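A kitchen arm that learns to pour, built at the end of a shared workshop

The workshop is called Huvel, and it is in the back part of an old furniture store. There are long benches for wood, two rooms for metal, and near the window a desk with two monitors. At this desk I met the builder of Kundia, a small robot arm that is meant to work in a home kitchen. He asked me to leave his name out of the text. "Write about the arm," he told me. "I am there only in the evenings."

We began at six o'clock, when his daytime job was over. He repairs elevators, and he said this helped him more than the programming course he took later. "In an elevator you learn to respect a thing that moves by itself. You think first where it will stop."

The arm was started in April of last year. The first version could only push objects over the bench. It had one motor from a broken sewing machine, and he is still a little proud of it. The second version got four joints, and with these joints came the idea of the kitchen. I wanted to know why he chose pouring, when many people at home begin with something easier, such as sorting blocks.

"My mother has a weak hand," he said. "She can cook everything, but she does not like to lift the pot with coffee. So I was not looking for an interesting problem. The problem was already at breakfast."

Before he lets the real arm touch anything, he tries the movement in simulation. For this he uses a program that another member of the workshop wrote, named Tijani. It has a table, a floor, some kitchen objects and a model of his gripper. He changes the objects a little each time and lets the arm try again. On the evening of my visit he was working on the grasp, which he considers the most difficult part.

"People think the pouring is difficult," he said. "But if you hold the pitcher well, the pouring is almost only a rotation. If you hold it badly, everything after this is bad too." 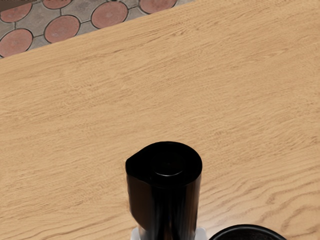 His first fingers were flat and hard. In simulation they did well with boxes, but a round body that is narrow at the bottom turned between them like a key. He made the finger tips softer and gave them round corners. Then he had the opposite trouble, because the soft material in the model let the objects sink in too far. For three weeks he changed one number up and down. "I have a notebook only for this number," he said, and he showed me the notebook. It has 108 pages and most of them are full.

I asked how he knows when a grasp is good enough. He has a simple rule. The arm must make the same grasp 30 times in simulation with the objects in different positions, and it may fail not more than one time. Only after this he copies the program to the real arm. The rule is not scientific, he says, and he took it from nowhere. But since he follows it, he has broken fewer things.

How big is the difference between the simulated table and the real one? He laughed at this question and looked at the bench. "The table in the computer is always level. Our bench is not level. One leg was repaired by someone who was in a hurry." The light is another matter. A dark and shiny surface gives his camera very little to work with, and the reflections move when the camera moves. For this reason he likes to train with black objects. If the arm can find a black pitcher, he expects that it will also find a white one. He admitted that he did not test this properly yet.

The real arm stands next to the desk, screwed to a thick board. The motors came from Trernex, a small shop which sells parts from old machines, and he paid 83 dollars for the whole bag. Two of them were dead. The housing of the elbow he cut himself from aluminum, and the other members have heard many times how long it took. The cables are held by ordinary clips from an office. He wants to change them, but he says it every month.

A shared workshop is not a quiet place for such work. When the big saw is running, the floor shakes and the arm loses its position. He has learned to ask who will cut and when. On the other side, he gets help there that he would not have at home. The woodworkers taught him how to clamp a thing without bending it, and a woman who makes jewelry showed him how to solder a very thin wire. "At home I would be alone with my mistake," he said. "In the workshop somebody comes, looks, and asks why I am doing it like that. Sometimes I have no answer – then I know where the mistake is."

For now the real arm pours only dry rice. He uses rice because it behaves a little like water and can be picked up from the floor. Water will come later, after he has built a cover for the lowest joint. Coffee will come much later, and hot coffee last of all. His mother asks about it on the telephone. He tells her that the arm is still in school.

Before I left, he started one more series of tries and set the program to run through the night. Then he turned off the monitors and went to look for the broom, as there was still rice under the bench.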